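Encyclopedia > Robotics > Software > Mutov

Mutov is a software package for planning and controlling two-arm robot tasks. It was written by Akinyi Owino and Victor Rotich and first released on 05/12/2022. The name covers both the planner and a set of command-line tools for trimming and labeling demonstrations.

Recordings made with a pair of hand-held grippers are the planner's usual input. Each one is stored as two separate tracks, left and right, which share a clock.

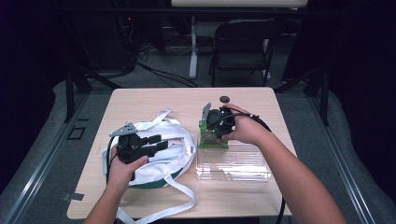
A filter called Asel then smooths each track and marks the points where a grip opens or closes. Soft items such as bags get a slower closing profile than rigid boxes - the user can change this in the settings file. Version 2 added collision checks between the arms, written by Erasto Mfaume.

The controller sends new joint targets every 6 milliseconds. Long tasks are split into segments of at most 900 steps.

See also: Trarkine, Obeidat

122 shares | 2 comments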